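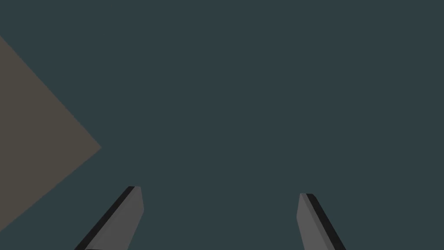 4.2 Who gets to say what the public wants

Claims about public opinion were the main currency of the constitutional review in Gresetus, and they were spent freely by every party at the table. The governing party said the submissions backed a strong executive. The opposition said the same submissions backed term limits. Both sides cited the report of the Tsakiris hearings, and both cited it selectively. We are doubtful that the report can carry either reading. The hearings were held in 30 wards, the record was kept by clerks who answered to the ministry, and the coding sheet forced long and often rambling speeches into a handful of boxes. Two bars slanting toward each other, like the gripper fingers against their flat dark ground, is a fair enough picture of how the large parties approached the draft: from different sides, and with the voter's remark somewhere in the gap. What the remark meant to the person who made it is mostly lost.

Our own file holds 241 written submissions, copied from the registry at Broster before the office closed to outside readers in April. We do not claim that it stands for the whole. People who write to a review body tend to be older, better schooled and more annoyed than their neighbors, and some of these letters are plainly form letters with a new signature at the bottom. Still, the file has one advantage over the official summary, in that the words are there to be read.

Reading them does little for the confidence shown at press briefings. On the powers of the president, many letters say two things at once. A writer will ask for a leader who can "get things done" and, a few lines down, complain that the last one did as he pleased. The official coding counts such a letter once, under "strong executive." The opposition's recount puts it under "limits on office." Neither side published its rules for handling mixed letters, and our written requests for them went unanswered.

The party press made matters worse. The state daily and the Pratitz weekly covered the same closing session and reported what reads like two different meetings. In one, delegates rose to defend the draft. In the other, they were told to. We have no transcript against which to test either account – only the minutes, which record who attended and that lunch was served late. Earlier studies have treated the newspaper reports as a stand-in for the missing transcript. We think this is a mistake, and a good deal of the literature on "popular demand" in the review rests on it. 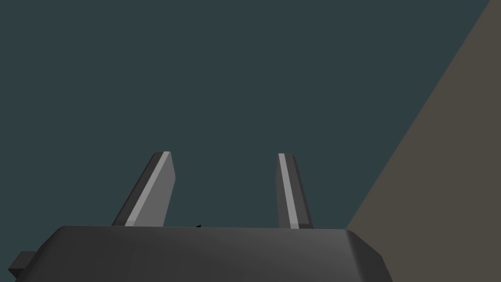 Figure 2. Gripper body with two parallel fingers, computer rendering.

A more modest claim can be defended. Where the letters deal with local matters, such as the drawing of ward lines or the pay of chiefs, they are specific, and the draft rarely follows them. Where they deal with national office, they are vague, and the draft follows whatever the negotiators had already settled. This pattern fits the view that the hearings were held to lend weight to a bargain made elsewhere. It also fits a duller view, that drafters under a deadline used what was easy to use. The evidence we have cannot separate the two, and we are wary of papers that say it can.

The seating of delegates at the closing session has been offered as further proof of control by the governing party. We went over the list 3 times and could not reproduce the published shares. Some delegates appear under a church or a trade body in one version and under a party in the next – a change that may reflect real shifts of loyalty, or only a tired typist. The list posted in February 2019 differs again, with no note to explain the changes. Until the earlier versions are released, we leave the delegate data out of the analysis in Section 5.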